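How to test a chore in simulation before you ask a robot to do it
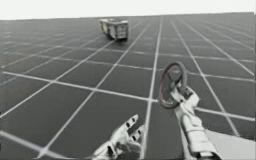 People ask me whether a robot can do a particular job yet: fold the towels, empty the dishwasher, take a wheel off a cart and put a new one on. My usual reply is to build the job in a simulator and try it 300 times. It costs a few evenings and some electricity, and you come away with a better idea of where the trouble is than you would get from any video.

This page covers a single task, one I use with beginners: pick up a wheel-shaped part with one hand, hold it steady, and carry it to a work surface. It is a small piece of a great many shop jobs. You can swap the part for a pot lid or a dinner plate later.

What you need

A desktop computer with a decent graphics card.
A physics simulator that can load a two-armed robot with jointed fingers.
A model of the part. A plain ring with spokes is fine to start.
A teleoperation setup of some kind, even a pair of game controllers.
A spreadsheet.

Step 1. Write the chore down as one sentence

Mine reads: "The right hand picks the part up by the rim, lifts it clear, and sets it flat on the table without dropping it." If your sentence has two "ands" in it, as mine does, you have three stages, and you should record the result of each one separately.

Do not start with "tidy the workshop". Bernadette Lyons, who taught me most of this, spent October on exactly that and ended up with a robot that could open a drawer.

Step 2. Set up a plain floor

Use a flat grid with clear lines and nothing on it you don't need. The grid gives your eye a reference for distance, and when a part sinks through the floor or drifts sideways you will see it straight away. Keep other furniture well away from the arms. Leave walls and fancy lighting until the grasp works.

Turn the render quality down while you are working. Blurry is fine. Physics errors show up at low resolution and you will get through your trials much faster.

Step 3. Check the part's collision shape

Most of the beginner trouble I see starts at this step. The simulator draws one shape and calculates contact with another. By default, many programs wrap a ring in a solid hull, so the gaps between the spokes are filled in as far as the fingers are concerned. The hand then bounces off thin air.

Turn on the collision view and look at it from the side. If the openings are closed, break the part up into smaller convex pieces. I use 60 short segments for a rim, plus one for each spoke. Fewer will do if your machine is slow, but the rim gets lumpy and the grip will catch on the corners.

Step 4. Set mass and friction from a real part

Put the real thing on a kitchen scale. The wheel on my bench comes to 600 grams. Enter that, then check the units, as a part that weighs 600 kilograms will make any robot look weak.

For friction, start on the low side. A grasp that holds on a slippery rim will usually hold on a rubbery one, and the reverse isn't true.

Step 5. Drive it by hand first

Before you train anything, do the job yourself through the controllers. Bring the hand in slowly, put the fingers around the rim, close them, and wait a moment before lifting. Then tilt the wrist each way and watch whether the part turns in the grip.

Leave the second hand empty for now. New users want both arms in play right away, and they end up with two hands fighting over one part.

If you can't do the job yourself after an hour's practice, the fault is likely in the setup. Go back to Step 3.

Step 6. Run the trials

Shift the starting position of the part a little each time and give it a random turn. Log each stage: grasped, lifted, placed. Also log how it failed. I use four words: missed, slipped, jammed, dropped.

Demetrius Tran ran this on his own machine with a simple trained policy, and out of 300 trials, 106 made it all the way to the table. Most of the rest were slips during the lift, with the rim rotating between the fingers. He moved the thumb closer to a spoke and the next batch was better, although he changed the friction at the same time, so we can't say which of the two did it. Change one thing per batch.

Step 7. Make it harder

Once the plain version is steady, add the following one at a time:

A heavier part.
A part lying flat on the floor, with no gap under the rim.
A second object close by.
A delay on the camera feed.
A placement target with a lip or a peg.

The flat part is the hard one. A person slides a fingernail under the edge without thinking. Robot fingers tend to be too thick, and you may have to teach the hand to drag the part to an edge first.

So can machines do the chore yet?

For a known part, in a known spot, yes, and factories have done it for decades with simple clamps. For any wheel, anywhere on the floor, with a general-purpose hand, my own results say some of the time. A helper that drops a plate one time in ten would not last long in my kitchen.

Simulated numbers are also kinder than real ones. Real fingers wear, cables snag, and parts come in with grease on them. Whatever score you get on screen, plan on losing a good share of it at the bench, and keep the spreadsheet so you can see how much.

Last updated 2023-01-20. Fixed the note on grams in Step 4.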